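# Offline Timers and the Cost of Being Away

Idle games are built on a subtraction. When the player opens the app, the game reads the current time, subtracts the time of the last save, and pays out whatever should have been produced in between. Everything else in the genre, from the sleeping animals to the ore carts, is decoration on that result. Piten, a bakery game for phones, is a useful case because its developer, Werley, changed how the subtraction works in the November update and documented the change in the patch notes.

Before the update, Piten computed offline output in one step. The game took the production rate at the moment of closing, multiplied it by the elapsed seconds, and credited the total. The method is cheap and takes the same time to run whether the player was gone for a minute or a week. Its weakness is that it treats the rate as constant. In Piten the rate is rarely constant: ovens wear down, flour runs out, and timed boosts expire. A player who closed the app with a boost running was paid the boosted rate for the whole absence, even if the boost had only seconds left on it.

Players found this quickly. The standard routine was to start a short boost, close the app at once, and return in the morning. At the old rates, a mid-level bakery that should have earned 376 loaves overnight earned 3,230.

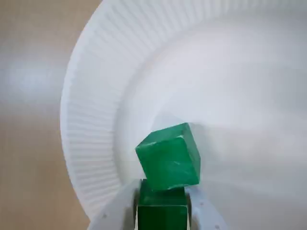

The new version divides the absence into segments. Each segment ends when something changes the rate, such as a boost expiring or a bin emptying. The game sorts these events by time, calculates output for each segment, applies the change, and moves to the next. If no events occur, the result matches the old method exactly. If many occur, the calculation takes longer, and Werley limits it to up to 200 events per absence. Past that limit, the remaining time is paid at the lowest rate reached so far.

The limit matters more than it sounds. A late-game bakery has dozens of ovens, and each one produces its own wear events. With every oven running on cheap parts, the event budget can be used up before the night is over. Better parts wear more slowly, so they produce fewer events and leave more of the absence inside the accurate portion of the calculation. The upgrade screen lists durability only as a repair cost. Its effect on offline pay is not shown anywhere in the game.

Clock handling was changed at the same time. Many idle games trust the phone's own clock, which lets a player set the date forward and collect. Piten now stores two values at closing: the system clock and the device's uptime counter, which is not affected by changing the date. On return, the game compares the two differences. If they agree, the absence is paid normally. If the phone has been restarted, the uptime value is useless, and the game requests the time from a server. Without a connection, it holds the payout and lets the player bake in the meantime.

Ruppert, a mining game with a similar structure, takes the opposite approach. It makes no attempt to detect a changed clock and caps offline earnings at 10 hours. The cap makes cheating less profitable, but it also sets a schedule for everyone else. A player who checks in once a day loses more than half of the possible output. Piten has no cap, and its yield falls gradually as bins empty and ovens wear out.

Both systems depend on how the game reports the result. Piten's return screen used to show one number. It now shows a number and a bar, with the bar divided at each event. The segments carry no labels, and with more than a few events they become too narrow to read on a small phone.
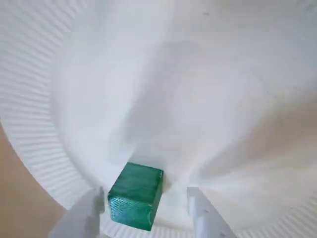
Modbridge disagrees that the bar is the problem. In a long post on the game's message board, Modbridge argued that players can read a crowded bar well enough to see that output fell, and that the missing piece is the cause. "I don't need every oven," the post went on. "Tell me the flour ran out at two in the morning and I'll buy a bigger bin." The same post asked for a plain text log, off by default, with one line per event.

A log would cost little to add. The event list already exists in memory when the payout is calculated, and it is thrown away once the bar has been drawn. Keeping it until the next session would add a small amount to the save file. The harder question is grouping. Thirty wear events in a row are one fact to the player, and a list that prints all thirty would hide the single line about flour.

For now, players can get most of the information by hand. Note the contents of each bin before closing, compare them on return, and look at the ovens before tapping the collect button. Collecting triggers automatic repair if that setting is on, and the wear readings are reset when it does. Automatic repair can be turned off under Settings, in the second tab, below the sound controls.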